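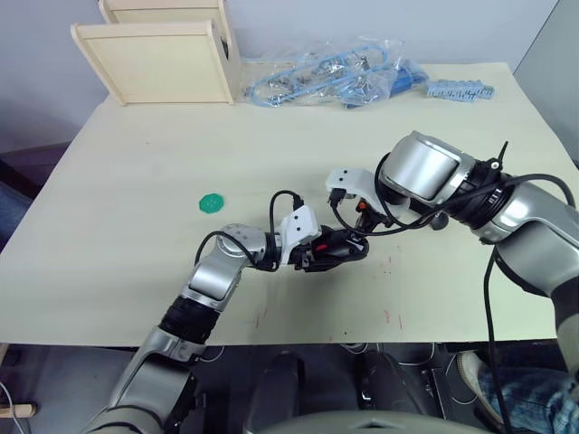

Two-arm cell: finger gap calibration drifting after cable change

Forum: Cell maintenance > Dual arm
Started July 14, 2026

stestel_bench
Bench cell, two arms, Pichler controller, white finger plates on both grippers. Since I replaced the left gripper cable, the meeting point at table center drifts. After 2,000 cycles the tips are off by 3 mm in Y. Wrist screws are at spec. Rehoming clears it for a while, then it comes back.

kolbenring7
Check the cable loop before you touch the calibration. If the arch over the finger plate is short, it loads the wrist every time the joint rolls. Release the strain relief, roll the wrist to both limits, clamp again with slack at the worst end.

veltora_user
Disagree. A cable that light won't move a wrist 3 mm. I'd look at the finger plate mount. Ours crept until we went to thread locker, and the symptom was identical — good after homing, bad by the end of the shift.

kolbenring7
Creep in the mount wouldn't clear on rehoming. His does.

stestel_bench
Will try the cable first. The task is pulling batteries from a handheld device, so lateral error matters. The fingers go down on either side of the cell once one end is up over the rim of the compartment.
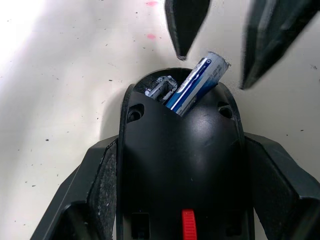 With Y off, one finger touches first and pushes the battery over before the other closes. I can widen the opening in software, but then I lose clearance to the housing.

veltora_user
Don't widen it. Also wipe the table. Grit under the part tilts it and you'll chase that as arm error.

dureck_fan
Log the offset every 10 minutes. A ramp is thermal, a step is mechanical. We had a ramp on the Dureck cell and a 7 minute warm-up took care of it.

stestel_bench
Logging now. Cable is reclamped with more slack. Will post the numbers.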